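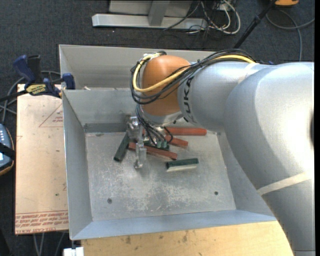 Are they keeping the Tedivmont Avenue bus stops open during the bike lane work?

Rania Hijazi

Hi neighbors! I take the 26 from Tedivmont Avenue down to Vitthorpe every morning, and I've been hearing bits and pieces about the protected bike lane (which I'm all for, by the way!). My trouble is the stop outside the pharmacy. A paper notice went up on the pole saying the curb lane closes at 7, but it doesn't say morning or evening, and my mother rides with me on clinic days and can't walk very far. Does anyone know if the stop is moving, and if so, how far?

Lina Rizk

Hi Rania, I went to the open house in July and asked pretty much the same thing, so I hope this helps. The curb lane closes at 7 in the evening and opens again before the morning rush, so your regular trip should be fine for now. The pharmacy stop does move once they start pouring the new curb, and the temporary one will be by the library, on the same side of the street. They told us that part takes 3 weeks, weather permitting - I'd add a little to that myself, having lived through the water main work! For your mother, ask the driver about kneeling the bus at the temporary stop, as there's no raised curb there. Most of them are very kind about it. And do bring up the notice with the city, it confused me too.

smadi_rider

the 40 stops closer to the clinic anyway, i'd just take that. doesn't run sundays though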